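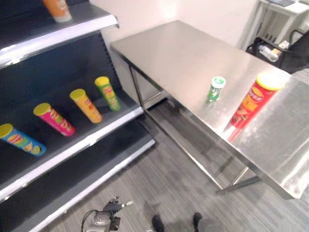

LOCAL NEWS / SHOPS

News > Shops > Grulia Snacks

Snack corner at Grulia gets its shelves back

22 August 2019

I stopped in at Grulia this morning for a coffee and came out with a full report on potato chips, so here goes. The snack corner is being put back together after the big summer shuffle, and Halima Uzor, who runs it, let me hang around while the shelves were being sorted.

The chip cans are the big topic. Some were lying on their sides on the gray metal shelving, blue, hot pink, orangey yellow and green, and there was a red one over on the steel table next to a little green and white tin. I'm a sucker for a shelf that looks like a box of crayons! Halima wants every can upright by the weekend, grouped by flavor, with the new flavors at elbow height (the old layout had them down by your shins, and I missed a whole season of them).

The order list came to 613 items, up from what she carried in January, and a good part of it is imported cookies and cakes. Mareike Petersen handles the ordering and told me the cakes sell out first, usually to the office crowd from Clolton across the road.

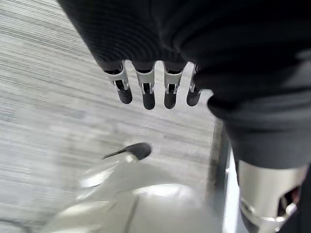 Will the store stay open while this is going on?
The doors are open at the usual hours all week, and only the snack corner is roped off until 6 each evening.

Prices are staying where they were, Mareike says, apart from the bigger cookie boxes. The boxes are going on the same shelf as the cans, which I like, as I never buy one without the other. 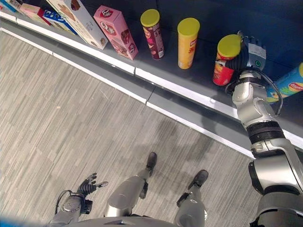 I did ask about a salty end and a sweet end, and Halima laughed at me. She tried that once and people just walked up and down looking lost. So it'll be mixed, and you'll have to hunt a bit. I'm going back Saturday with a bigger bag.

Comments

Ludger Albers: Are the paprika ones coming back? I've been asking since January.

Vilém Jelínek: Upright please. The cans roll when you pull one out and I've chased a few.

M. Thiele: Went at lunch, no cake left. Clolton people, I'm looking at you.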